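Keep the Small Branches Open

The Dufour county board will vote this fall on whether to close two branch libraries, in Catura and Todon, and move their collections to the main building in Hetik. The case for closing them rests on door counts. Door counts are a poor basis for the decision.

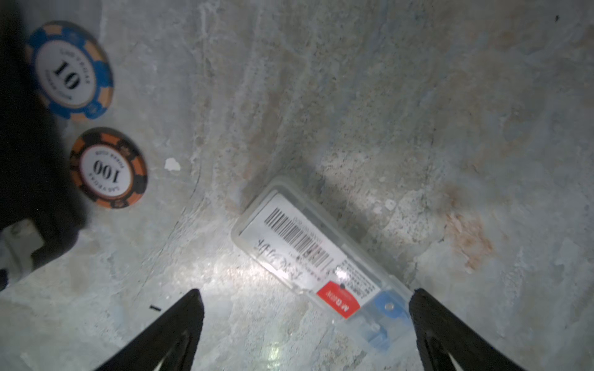
The Catura branch issued 1,886 loans in April. That figure leaves out people who came to read the paper, print a tax form or wait for the school bus. It also leaves out residents who asked for help with a benefits application, a service the county offers nowhere else in town.

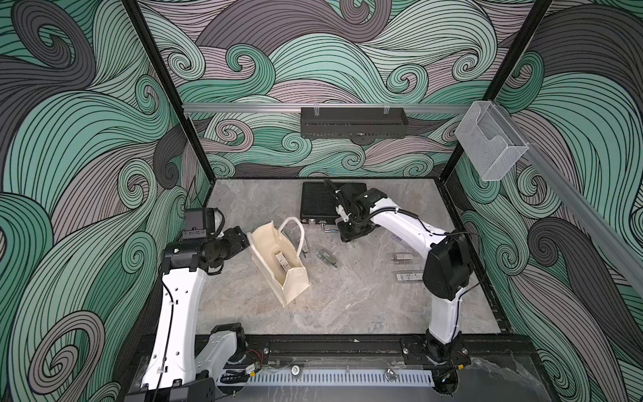

The board's report says that readers may use the Hetik building instead. The bus to Hetik runs twice a day, and the last one back leaves before most people finish work. For a household without a car, the offer has little value.
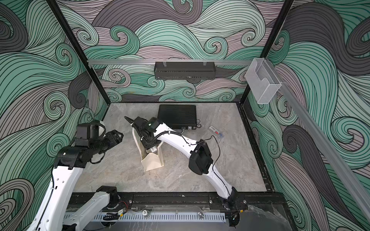
Wave-pattern panels in mint green, gray and mauve.

Savings should be weighed with the same care. Both leases run for another year and must be paid in either case. The board should publish the full cost of the move, including shelving and staff time, before any vote is taken.
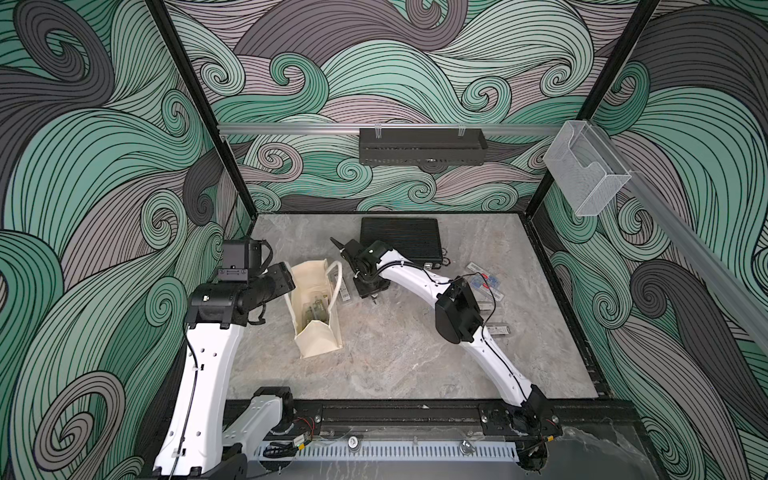 Harvey Lemieux wrote in response that shorter hours at both branches would save almost as much and could be reversed later. The board has yet to study that option, and it should do so before the fall.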